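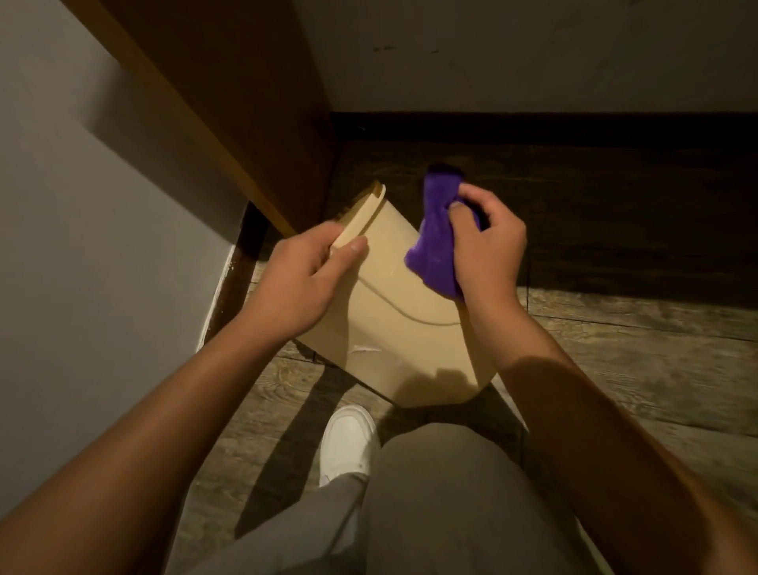
Search products Enter keyword Go

Skiltier Wiping Set: first-person cleaning recordings for robot learning
Posted in September by Rozália Dvořáček

We put the Skiltier Wiping Set together after a long stretch of frustration with our own robot, which could clean a flat tabletop all day and then fall to pieces the moment you handed it a curved lid. Most of the cleaning data we had came from tidy benches with the part clamped down. People at home don't work like that! They crouch on the floor in a tight corner, hold the thing in one hand and rub it with a cloth in the other, and they tilt it to suit themselves as they go.

So the set is made of that kind of work. You get 200 recordings of two-handed wiping, all seen from head height, covering molded plastic parts, lids, trays and small panels, with cloths of several sorts. Each one comes with hand positions, a rough outline of the cloth, and a mark for the moments when the holding hand shifts its grip. That last one was Gopinath Kartha's idea, and I'll admit I grumbled about the extra labeling – he was right, though, and it has become the part our customers write to us about.

What we found with it

We trained the same wiping policy twice on our Salcedo two-arm bench, once on clamped-part data alone and once with the Wiping Set added. Then we gave both versions 113 trials on curved parts neither had met before. The clamped-only policy finished 45 of them. With the set added it finished all but 7, and most of those misses were thin rims where the cloth slid off the edge. We are still working on rims, and would love to hear from anyone who has had better luck.

A soft, bunched cloth is hard to track, by the way, and our outlines do drift when the fingers cover most of it. Please treat them as a guide and check a handful before you train on the lot.

What comes with it

The recordings and labels, the Pamusach viewer for stepping through them, and our training settings for the Salcedo trials. Owners of the older Vamimmont set can load both together, as the label format is the same.

Last updated: September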